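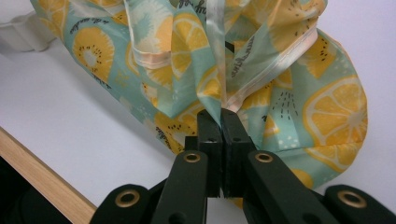 Creasing in printed cloth

Print this page | E-mail this page
Shares: 109 | Comments: 2

Creasing in printed cloth is the forming of folds, wrinkles and sharp lines in fabric that carries a printed pattern. It happens whenever cloth is bunched, squeezed, packed or left lying in a heap. All woven and knitted fabric creases to some degree, but printed cloth is often treated separately in household guides. The pattern may hide small wrinkles or make large ones more obvious, and some kinds of print can crack or fade along a fold that is pressed hard or left for a long time.

The words crease, wrinkle and crumple are used loosely in everyday English. In the cloth trade a crease is usually a single line, made on purpose or by accident. A wrinkle is a short, uneven ridge. Crumpling means many wrinkles running in different directions, as when a piece of cloth is gathered up in one place and the rest stands away from it in loose folds.

Contents
1 Causes
2 Effect of the fibre
3 Effect of the print
4 Picking up and laying out
5 Folding and storage
6 Removing creases
7 The Plastesau trials
8 See also

Causes

Cloth creases when its fibres are bent and do not return to their old position. In cotton, linen and viscose, the long molecules inside each fibre are held to one another by weak bonds. Bending breaks some of these, and new ones form while the fibre is still bent. Moisture and heat make the change easier. This explains why a cotton shirt taken from a tumble dryer and left in a pile creases far more than the same shirt hung up straight away.

Pressure matters too. A light fold made by draping cloth over a chair will often drop out by itself within a few hours. The same fold at the bottom of a full drawer may stay until the cloth is washed or ironed. Tight twisting, such as wringing by hand, gives fine wrinkles close together that are harder to get out than broad folds.

The weave has an effect. In a close, plain weave the threads are held firmly and cannot slide past each other, so the fibres themselves must bend. Looser weaves and knits let the threads move. A crêpe or seersucker has an uneven surface to begin with and does not show wrinkles in the same way.

Effect of the fibre

Linen creases most readily of the common household fibres, followed by cotton and viscose. Silk creases moderately. Wool is springy and recovers well if hung in a damp room. Polyester and nylon resist creasing at ordinary temperatures but can take a lasting crease from a hot wash or a hot iron, and such a crease may never come out.

Mixed fabrics fall between the two. A blend of cotton and polyester is widely used for printed bed linen, aprons and tablecloths for this reason. Some pure cotton cloth is given a resin finish in the factory that links the molecules together and helps the fibre spring back. The finish weakens the cloth slightly and wears away with repeated washing.

Effect of the print

Printing methods differ in how far the colour goes into the cloth.

Dye prints. The colour enters the fibre, and the cloth feels much the same as it did before printing. Folding does no special harm, though years of wear along one line will thin the fibres and show as a paler streak.

Pigment prints. Coloured particles are fixed to the surface with a binder. Small areas make little difference to the feel. Large areas of solid colour stiffen the cloth, and a sharp crease across them may rub pale before the rest of the pattern does.

Plastisol and rubber prints. A layer of flexible material sits on top of the cloth. These are common on T-shirts and tote bags. Old prints of this kind crack along creases and may stick to themselves if folded face to face in a warm place.

Transfer prints. In the type used on polyester, the dye turns to gas under heat and enters the fibre, and the result behaves as a dye print. In the type with a film, the film may crack or lift at a fold.

Block prints made by hand can be of dye or pigment. Many are sold with washing advice but nothing on folding, and it is usual to treat them as pigment prints when in doubt.

The pattern also changes what the eye sees. Small, busy, all-over designs break up the shadows cast by wrinkles. Stripes and checks do the opposite, as a wrinkle bends lines that are expected to be straight. Plain borders round a patterned centre show creases at the border first.

Picking up and laying out

Household advice on picking up cloth is concerned mainly with thin pieces such as scarves, napkins and handkerchiefs. Cloth lifted by a pinch in the middle hangs in a cone, with folds running down from the gathered point. The pinched part takes small, tight wrinkles and the rest stays fairly smooth. Cloth lifted by two neighbouring corners hangs nearly flat and can be lowered on to a table in one movement.

To open a crumpled piece, the usual method is to lift it anywhere, let it hang, and look for the lowest corner. That corner is taken in the other hand and the first grip is let go. The cloth now hangs from a corner, and an edge can be followed with finger and thumb to the next one. Laundry workers handling large flat pieces do this very quickly, often by touch alone.

A smooth tabletop lets the cloth slide as it is being straightened. A rough or padded one holds it in place, which helps when an edge has to stay put while the other side is pulled out. Smoothing is done with the flat of the hand from the middle towards the edges. Working from the edges inwards pushes the slack into a ridge in the centre.

Thin cloth on a hard surface is awkward to pick up, as there is nothing to get hold of until a fold has been made. Pressing with two fingers and drawing them together raises a small ridge that can then be pinched.

Folding and storage

Flat folding is suited to dye prints and to most household linen. Cloth kept for long periods is refolded from time to time along different lines, so that no one line carries all the wear. Museums and collectors prefer rolling. The cloth is laid on acid-free tissue and rolled round a tube. Most printed textiles are rolled with the face outwards, so that any wrinkles fall on the back.

For cloth with a raised print, the face is kept outwards or a sheet of plain tissue is placed between the layers. Greaseproof paper is sometimes suggested in older books. It can yellow in time and is no longer recommended for anything of value.

Stuffing cloth loosely into a bag is sometimes better than folding it for a journey. The wrinkles are many but soft, and they drop out sooner than the few hard lines left by tight folding. This applies best to wool, knits and crêpe. Crisp cotton comes out badly either way.

Removing creases

Hanging. Cloth is left on a rail in a warm, damp room. Enough for wool and silk with light creasing.

Damping and smoothing. The cloth is sprayed with clean water, pulled gently into shape and left to dry flat. Suitable for small pieces of cotton with a dye print.

Steaming. A steamer is held a little way off the cloth. Pigment prints take this well. Film prints may lift if the steamer is held too close.

Ironing. The cloth is ironed on the back. Cotton and linen need a hot iron, and a temperature of 200 °C is often given as the upper setting for linen. Polyester needs a cool one. Rubber and film prints should never be touched by the iron, and a thin cotton cloth is laid between the two if the area cannot be avoided.

Washing again. Where creases have been set in a tumble dryer, a fresh wash and drying on a line may be quicker than ironing.

Starch gives a crisp finish but makes later creases sharper. Linen softener makes threads slide more easily and cuts down fine wrinkling, though it leaves towels less absorbent.

The Plastesau trials

A set of comparisons on creasing in printed cotton was made at the Plastesau textile workshop by Vendula Šimek and Bijan Kermani. They used offcuts supplied by the fabric printers Hauksdóttir, in three designs, with unprinted cloth from the same rolls beside them. In all 1,018 pieces were crumpled by hand, held under a weight overnight and laid out the next morning to be marked by eye.

Pieces with a small all-over design were given better marks than the unprinted cloth, even when the ridges measured the same height. Pieces with wide stripes were given worse ones. Kermani wrote that the marking of the striped pieces varied a good deal with the light, and the morning session was moved to a room facing north halfway through the work.

Two crease-resistant finishes, sold as Cedeck and Covix, were compared in a second part. Both lessened the height of the wrinkles. Covix left the cloth noticeably stiffer, and Šimek's notes record that several pieces treated with it had to be left out after the pigment rubbed off on the weight. A third part, on rolling and folding over a full winter, was begun in November and has not been written up.

See also

Block printing
Drape (cloth)
Ironing
Household linen
Seersucker

Print this page | E-mail this page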